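Textiles & Surfaces, week 4. Handout to go with the talk, bring it to the bench session

**Topic: cloth covers on work tables**

Last week was wood and laminate tops. Today what goes over them. Short one, we lose the room at 4.

## Why cover at all

- protects the top (obvious)
- cuts glare. Matte cloth scatters light, a varnished top throws it right back at you
- quieter. Try dropping a bobbin on bare wood, then on cloth
- small parts don't roll as far

Against: cloth moves. Cloth holds dust. Cloth has folds, and a fold under your work is a fold *in* your work if you're cutting or marking.

## Weight

Two covers on the sample rail, feel both before the break.

| Cover | Weight (g per sq m) | Drape | Stays put? |
|---|---|---|---|
| Besson | 400 | stiff, few folds | mostly |
| Literow | under half that | soft, lots of folds | no |

Heavier isn't always better. Besson is a pain to wash and takes forever to dry. Literow goes in with everything else but you'll be straightening it all day. For sewing benches I'd go Besson. For sorting, unpacking, general table work, either.

## Size and overhang

Measure the top, then add the overhang on each side. Both sides! Every year somebody adds it once.

Work it through: table 1000 mm deep, overhang 20 mm front and back. Cut depth = 1000 + 20 + 20 = 1040 mm, before hems. Hem allowance goes on after that.

A small overhang looks neat but lifts easily. If the cloth stops at or near the front of the table, expect the edge to go wavy. Reasons, in the order I'd check them:

1. hem sewn too tight or too loose
2. cloth cut off grain
3. stored folded insted of rolled
4. someone's sleeves

## Folds: soft vs. set

Soft fold = cloth has slack, no crease line. Sweep it out with the flat of your hand, middle to edge.

Set fold = crease pressed in. Sweeping won't shift it. Steam, then weight, then leave alone.

Dark patches on a brown cover are hard to read. Could be shadow, could be a stain, could be nap brushed the other way. Move the lamp before you reach for the cleaner. If the patch moves with the lamp it's a shadow.

Look at the folds and the front edge on this one. Soft or set? Which of the 4 causes can you rule out just by looking, and which would you need to handle the cloth for?

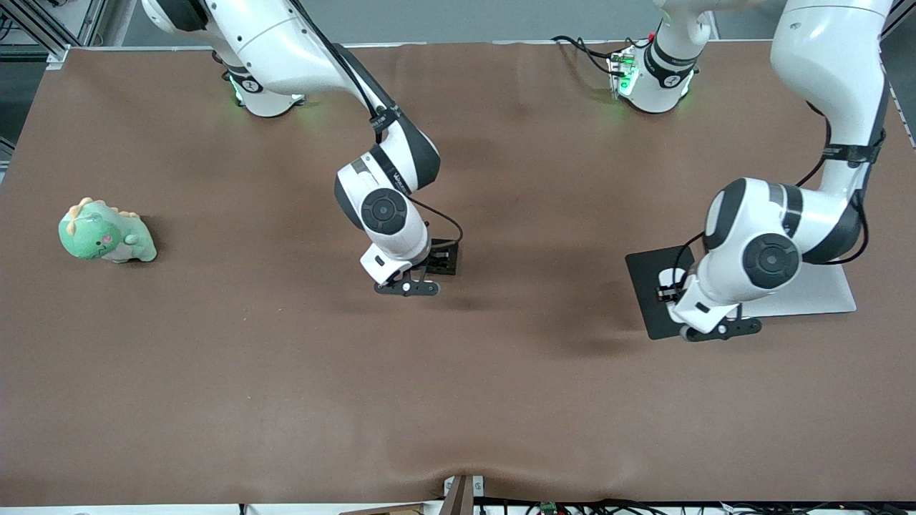
Vellatero wrote in the margin of last term's copy that clips along the front do more than any hem, and that a cover held only at the back will always creep toward whoever is working at it.

Fair point, and I've added clips to the kit list. They do leave marks on lighter cloth, so pad them.

## Before next session

- read the Morncombe sheet on grain, first 2 pages only
- bring a scrap of whatever is on your own table at home, hand sized is fine
- write down the overhang on all four sides of one covered table. Not the same on all four? Say which way it's crept

Next time: washing and shrinkage. Allowances for shrinkage are NOT in the cut sizes above so dont cut anything yet.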